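Bailing on The Salt Ledger at page 140 — talk me out of it
Book Talk > General Fiction > Currently Reading

mukton_reads
I have been carrying Farzana Jayawardena's The Salt Ledger around since the start of November and I am on page 140 of what feels like nine thousand. The widow has inherited the shipping office. The widow has looked out the window of the shipping office. There has been weather.

Everyone whose taste I trust says it picks up. When? I'm asking for a page number. I have a library hold coming in that I want to read a lot more than this one.

elumden
Page 212, the audit. I'm not kidding, a book about harbor accounts gets good at the audit.

hollisgreen
It does not pick up. I finished it so you don't have to. The audit is fine if you like audits.

Khải Vũ
I'll be the one to defend it, I guess. The slow part is the point. She has spent her whole marriage being told the office is boring and none of her concern, and you have to sit in the boredom with her before you can enjoy her finding out where the money went. If you skip to the audit it's just sums.

hollisgreen
"The slow part is the point" is what people say about every slow book I have ever been lent.

Khải Vũ
And how many of them did you finish?

hollisgreen
All of them. I'm a very unhappy person.

urnetti
Our book group did this one last month at my place and it split us right down the middle. Two people loved it, two people hated it, and Xuân Tạ had read a different book with "Salt" in the title and held her own for most of an hour. I thought her points about the father were very good. There's no father in this one.
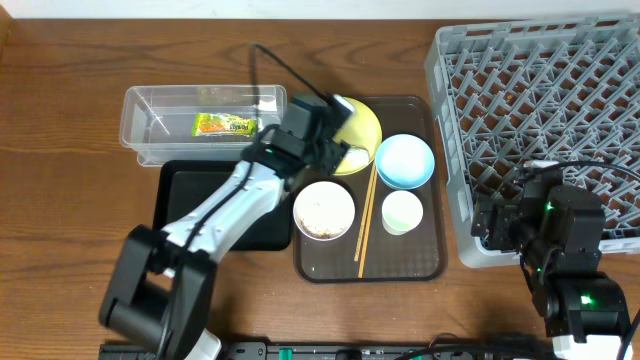
The table at my place. Bring your own snack, it's that kind of group.

The fight we had was over the letters. Jamila thinks the husband's letters are meant to be badly written, because he's a bore and we're supposed to notice. I think they're badly written because there are too many of them and the author got tired. We never settled it.

Jamila Rathnayake
I'm the Jamila in question and I stand by it. Look at the spelling of "receive" in the early letters and then in the last one. He gets it right exactly once, in the letter he didn't write. That's a plot point, and it goes past so quietly I had to turn back to check.

mukton_reads
Well, thanks for that. I was on page 140.

Jamila Rathnayake
Oh no. Sorry. In my defense you said you were quitting.

mukton_reads
I said talk me out of it!

elumden
Mods, can we get a spoiler tag on that one.

hollisgreen
That's the first thing anybody has said about this book that makes me want to open it again, so maybe leave it up.

Huệ Mạc
Has anyone tried the audiobook? I did the whole thing on my commute and didn't find it slow at all, but then I was on the bus, and next to the bus anything moves. The narrator gives the harbor master a cold for the entire book. I missed him when it was over.

I agree with urnetti about the letters, though. On audio you can't skim them. There's one about rope that lasted me from my stop to the transfer.

Khải Vũ
The rope letter is great.

Huệ Mạc
The rope letter is about rope, Khải.

Khải Vũ
It's about the brother!

urnetti
We had this exact argument. It ended with somebody reading the rope letter out loud, and it did not help either side.

ferrisday
Coming in from the other end: I read her first one, Five Lanterns, and loved it, then bought this in hardcover the week it came out. It's on the shelf with the receipt in it at page 61. Should I start over or pick up at the receipt?

elumden
Pick up at the receipt. She's still looking out the window, you won't have missed a thing.

mukton_reads
Update, for anyone keeping track. I read as far as the audit last night. I hate to say it but elumden had the page number right and I was up until 2 with it. The clerk! I did not care one bit about the clerk and now I'd like him arrested.

I still say she could lose half the window.

hollisgreen
Fine. Rereading. If the rope letter turns out to be about the brother I'm going to be insufferable in some other thread.

Khải Vũ
Page 97, second paragraph. Take your time.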